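Candy cell gets its winter tune-up

Good news from the Clutora bench! The two-arm sorting table is back in shape after its December service, and we're so pleased with how it's moving. Both arms got fresh mounting bolts, and the left one has a new gripper cable — long overdue at 2,929 hours.
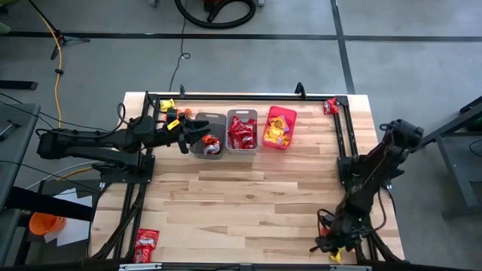
Next up is re-teaching the bin positions, 20 practice picks per arm. Then we'll check the bolts again in 3 weeks. Come by and see it run!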